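# About the Stoltum group

Stoltum is a small research group in Faltunton. We work on one question: how a robot can learn to pick up and put down ordinary things from the hand movements of people who do it without thinking.

We started in two rooms above a print shop on Donnelly Street and have since moved to the ground floor of the same building, mostly to get away from the stairs. The print shop is still our neighbour and still complains about the parking.

## What we do

Most of our work uses hand-held grippers. A person holds the gripper by its handle, opens and closes the fingers with a trigger, and carries out a task at a table. A camera fixed to the gripper records what the fingers are near, and the path of the hand is worked out afterwards. The same pair of fingers can then be fitted to an arm, which tries the task from what it has been shown.

The method is called Britis in our papers. Its main idea is simple enough. We found that our early models learned the grasp quite well and the approach badly. They would close on an object neatly if they were already in the right place, but they got there by odd routes, or stopped short, or came in at an angle that knocked the thing over. When we looked at our recordings, most of them began with the gripper already close to the object. People are quick, and they tend to start recording late.

So we changed how we record. Every demonstration now begins with the fingers open and well away from the object, and the person is asked to pause before moving in. We also vary where the object lies and which way it points. Slim, round things are the hardest for us, as they have to be gripped across their width and they roll if one finger touches before the other. Pens, glue sticks and short lengths of tube make up a large share of our object list for that reason.

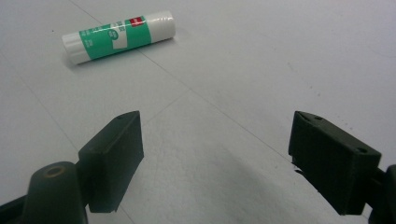 Marama Treloar wrote to us after reading the first report to say that the pause was the part she doubted, and that a model might simply learn to hesitate. She was right to ask. In our first trials the arm did wait at the start, sometimes for several seconds, and once it waited until somebody switched it off. We now trim the pause before training and keep only the last moment of it. The waiting has stopped, although the arm is still slower than a person on every task we have tried.

## What we have found so far

The current collection holds 3567 demonstrations, recorded by 15 people. Of these, 2050 were made with the distant start, and the rest date from before the change. Training on the newer set alone gave better approaches than training on everything together, which surprised us, and we have kept the older recordings mainly for comparison.

Where the method still fails, it usually fails on shiny surfaces or when two objects lie close together. It also does badly when the table is very different from ours – a patterned cloth, for instance. We report these cases in full alongside the ones that worked.

## How we work

There are four of us on the permanent staff, with students joining each October for the length of a project. Everyone records demonstrations, including the person who does the accounts. We think it helps to have held the gripper before arguing about the data, and it is quite tiring on the wrist after an hour.

Our reports are free to read, and we will send the recording instructions to any school or laboratory that asks. If you want to visit, please write first, as the front door is often locked while we are recording. Letters and parcels should be marked for Stoltum, ground floor, or they will go to the printers.

Page last updated Sunday, January 19, 2020.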